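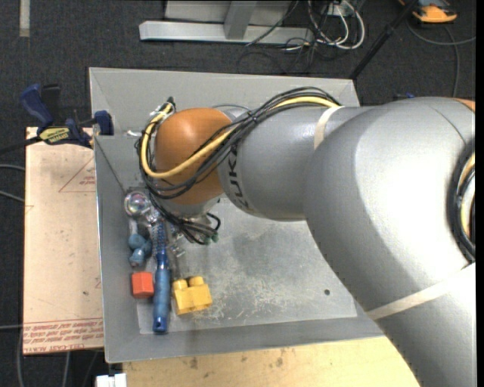 Colour names in product catalogues are a mess, and this data card covers one attempt to measure how big a mess. The set is called Umano. It holds 3571 colour names taken from paint charts, yarn shops and bicycle parts lists, each paired with the plain word that readers chose for it. Sellers will call the same shade saffron, ember or burnt apricot, where most of us would look at the rounded cover on that KUKA arm, or the one thick cable among the thin black ones, and say orange and yellow and be done. Whether people agree even on that much is what the set was meant to find out. I have my doubts that it does.

Contents
names.csv: one row per name, with the trade it came from.
votes.csv: the plain word picked by each reader. Every name was shown to 4 readers.
notes.txt: complaints, mostly mine.

Where the names came from
Two older lists, Plestar and Peixoto, were merged in April. Plestar is paint only and fairly tidy. Peixoto is everything else, and its spelling suggests it was typed up in a hurry. Almost 3000 names survived from Peixoto after duplicates were dropped. I would not swear that all the duplicates went, as "dove grey" and "dove gray" were caught but "dove" on its own was left in.

How the votes were taken
Readers saw the name and a swatch on their own screens and picked from 8 plain words. Their screens were not checked. Anyone who has bought a jumper online will know what that does to a colour. Brown was on the list and beige was not — a choice I argued against and still think was wrong.

What it may be good for
Checking spellings, and seeing which trades like food words. It has also been put forward as proof that people share one idea of where green stops and blue starts. Four votes a name cannot carry that.

Known faults
The Mallon yarn names were voted on twice, and only the second round was kept. No record says why.
"Natural" appears under white, grey and brown.
Blank votes are stored as the word none, so filter them out before counting.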